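# Leave the can where you see it 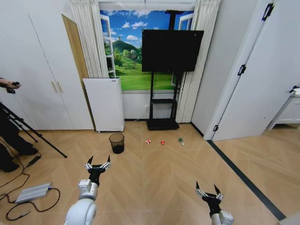 *Can, bottle and wastebasket on the herringbone floor.*

I have lived in four countries, and in each one I was told that tidying is a matter of character. My grandmother believed it, and so does my colleague Audrey-Anne Lavoie, whose desk in our office in Imville is as clean as a plate. I want to argue for a more modest idea. Tidying is mostly a matter of distance.

Consider a crushed can on the floor, with a small plastic bottle on its side not far away, and a black mesh basket standing close to them. The work to be done is very small. One bends down, takes the can, makes a step. And still many of us will walk past it, because we have learned to think of cleaning as an event with a beginning, a bucket and some music. The can must wait for the event.

I did this for years. In my first apartment, on Morris Street, I cleaned once in the month, and it took the whole afternoon. I owned one wastebasket and it lived under the kitchen sink, behind a door. When I moved in July, I bought three open baskets and put them where the trash is made. I did not become a better person in July, but my floor is now clean on most evenings.

The open basket has enemies. Duván Henao, with whom I discuss such questions at lunch, says that a basket of mesh is ugly, for one sees everything inside. I agree that one sees it. To me this is the advantage. A closed bin with a lid lets you forget it until it smells, while the mesh one shows you how full it is from the other side of the room.

He also says that bottles and cans should not go in a basket at all, they should go to recycling. Here he is right, and I have changed my habit. I keep one basket only for them and carry it down when it is full. Our building has about 260 apartments, and the containers in the yard are never as full as they should be with so many people drinking from cans.

What I cannot accept is the advice to buy more furniture. Every magazine recommends a system, with drawers and labels, and I have seen one for 700 dollars. A small room with a white cabinet, a screen on its stand and a free floor has already enough in it. If something lies on such a floor, you notice it at once, and a new drawer will not pick it up for you.

So my proposal is small. Put the basket nearer than you think is elegant, and take the can today, also when the bottle must stay until tomorrow.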